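Remembering the Drovard flood

In April we will again read the names at the old bridge in Drovard. It is six years that I go there, and each time I find it harder to write something new about that night. The water took 69 houses before the morning, and many families never came back.

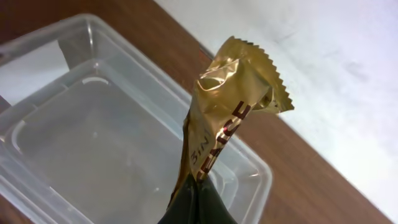
A gold 3IN1 sachet, well crumpled.

This year the reading starts at six in the evening. Please bring a candle if you have one. The Chidiac hall will stay open afterwards for everybody who wishes to sit and talk a little, or only to be quiet together.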